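3.2 Surface Texture and Sound Reflection

Interior walls in the Skilano housing blocks were finished in two ways during the original construction. Bedrooms received a smooth coat, while hallways and living rooms received a sprayed texture under pale paint. Residents had reported that speech carried differently in the two kinds of room, and the survey included 40 apartments of each type. Furniture, floor covering and ceiling height were recorded before each test.
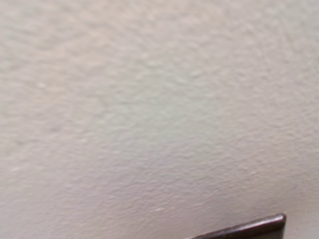

Photo: Nermin Kozan

Figure 2. Painted wall with a fine, irregular raised texture, seen at close range.

Reverberation time was measured at two positions per room, with windows and doors closed. At frequencies below 300 Hz, the wall finish had no measurable effect. Differences at higher frequencies were small and followed the amount of soft furnishing – chiefly rugs and curtains – more closely than the finish itself. The Urkari blocks, surveyed in March under the same procedure, showed a similar pattern. Repainting was not treated as a separate variable, as maintenance records for both sites were incomplete. Results by room type are given in Section 4.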